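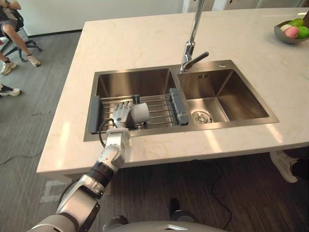

Khải Lâm has been washing up in other people's kitchens since high school, and when I came by at 8 in the morning the first thing we talked about, before coffee even, was sinks.

"I grew up with one bowl," Khải said. "One bowl, a kettle on the stove, and my aunt telling me I was using too much soap. So when I see two bowls side by side I still feel a little rich."

These days Khải plans kitchens for Jorkness, a small outfit that fits out shared houses and rental places, and before that spent 14 years running the back of a lunch place called Châu, where the dishes never really stopped. You can hear both jobs in the way the conversation goes. We would start on countertops and end up on soup.

The sink in the island is the part visitors ask about most. It has two basins of different sizes, with a rack of steel rods sitting down inside the one on the left, so a cup can drip straight toward the drain. I said that at my house the rack lives on the counter, on a towel that is always damp, and Khải laughed for quite a while.

"Everybody has that towel! I had that towel. My mother has it now, and I've given up. But if you put the rack down in the bowl you get your counter back, and you can roll out dough there, or do homework, or just lean on it and talk, the way we're doing."

The other basin stays clear, and Khải is strict on this point — stricter than about anything else we covered that morning. "The empty one is for whatever comes next. A colander, a muddy pair of boots, a baby once, at the Sillow house. If you let it fill up with cups you've really only got one sink again." 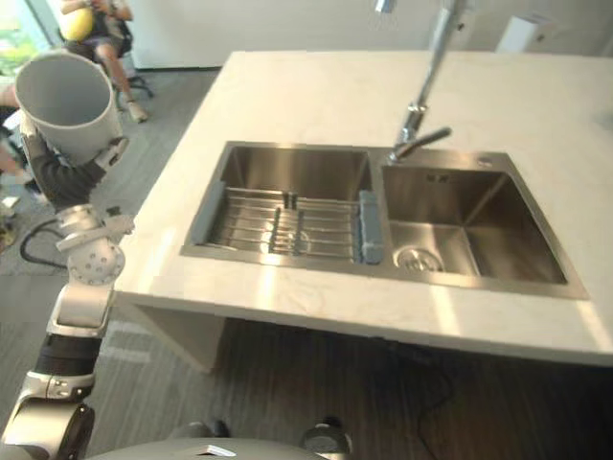 The island sink, with the rack on the left and the tall faucet behind the divider.

We got onto the faucet next, and the long pull-down spout, which Khải came around to slowly. The first ones put in at Sillow seemed too tall, and people complained of splashing for a month. Then somebody filled a stockpot under one without having to tip it sideways, and that was the end of the complaints.

I asked about the pale stone, and whether it's a worry with tea and turmeric and children. "Oh, sure, it's a worry. You wipe it. I tell people to keep a cloth where their hand already goes, and to please not hide it in a drawer." The cups are plain for much the same reason. At Châu there were 500 in a pattern that was discontinued by December of the first year, and every broken one after that was a small heartbreak.

Next up is a kitchen at Penent, with 30 people sharing it and, so far, an argument over where the kettle should go. Khải would like it by the window.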